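Lesel Trading Journal - the paper edition 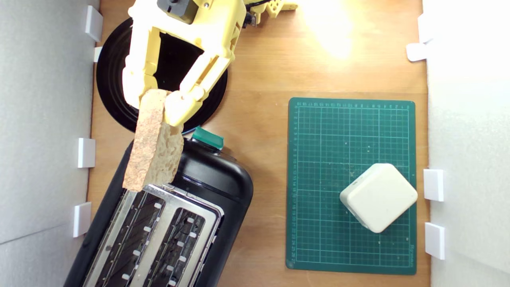 I started keeping a written record of my trades back when I was losing money and couldn't for the life of me say why, and the Lesel grew out of that old notebook (which my wife still calls the book of sorrows). It's a hardback of 239 pages, ruled for people who trade shares, indices or futures from home and would like to know what they were thinking when they pressed the button.

Each double page takes 6 trades. On the left you write your entry, your stop, your target and the size of the position, and on the right there's a good deep box for your reasons. Please use it! Jussara Camargo, who tested the first batch for us, found she had been moving her stops on nearly every losing trade, and she only saw it when she read back through July.

At the back there are monthly totals, a page for dividends and fees, and 40 blank chart grids for those of you who like to sketch your levels by hand - I still do, with a soft pencil and a rubber close by.

The paper is thick enough for a fountain pen and the book lies flat when open. There's a ribbon, and a pocket inside the back cover for contract notes.

Item number 2144. Sent from our Flostside shop, usually the next working day if you order before 2pm. For several copies, or for a trading club, write to Younes Kettani at the shop and he'll work out a price for you.

The journal is for keeping records and doesn't offer investment advice.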